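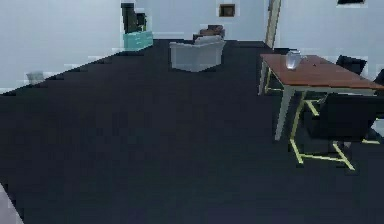

Computer-rendered room with dark navy carpet and a turquoise cabinet in the corner

A day out at the Prikon carpet mill

I've been meaning to write up the Prikon open day ever since June, when we drove over to Simberg in the pouring rain with a flask and a bag of cheese rolls. I do love a factory visit (my other half less so, but there was a tea room, so he came).

You park in a field behind the dye house and walk up through the yard. We'd booked the early tour, which I'd recommend if you go, as by dinner time the queue was right back to the gate. They hand you ear plugs and a hairnet at the door and off you go.

The yarn store comes first and it was my favourite bit. Shelves and shelves of cones, all sorted by shade, and the smell of wool is so strong that my coat still had it a week later! Our guide told us they keep 1000 shades on the books, though plenty of those are beiges I couldn't have told apart if you'd paid me. He let us handle some fleece before spinning and it's much greasier than I expected.

Then it's down some steep steps to the looms. You can't hear a word in there, so the guide held up cards with the facts on, and we all nodded along. The oldest loom came from another mill in Lekia and still runs for special orders. A hotel had a stair carpet on it, red with a gold leaf pattern, coming off so slowly that I could have watched it all afternoon. The newer machines next door are far quicker and not half as nice to look at.

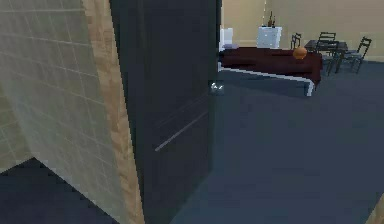
Words by the Yilma Home & Hearth blog
Jan 6, 2025

After the looms we were taken through to the mending room, and I hadn't known there was such a thing. Every length gets pulled over a sloping table under bright lights and checked by hand, and any missed tuft is sewn back in with a curved needle. We were each given a scrap of backing to try. Mine looked as if the cat had been at it. The woman on the next bench fixed it in seconds and very kindly said nothing.

I asked about moths, obviously, having lost a good rug to them. The advice was to hoover under the furniture properly, pull the heavy pieces out now and then and do right up to the skirting. I went home and moved the sideboard. We won't discuss what was behind it.

The tour takes 2 hours and ends in the remnant shed, so bring a tape measure! I didn't, and stood there holding my arms out trying to remember how wide the landing is. There's a big heap of offcuts by the door and the better roll ends stand along the back. I came away with a lovely mossy green piece for the box room and a bundle of samples I plan to turn into a draught stopper.

Tea room: good scones, weak tea, not enough chairs. The loos are across the yard, so take your brolly.

They capped the day at 500 visitors and it still felt packed in the shed, so book early. If you've got bad knees, ask for the route that misses out the steps, as it isn't on the leaflet. The green went down beautifully in the box room, by the way, apart from one corner where I cut it short.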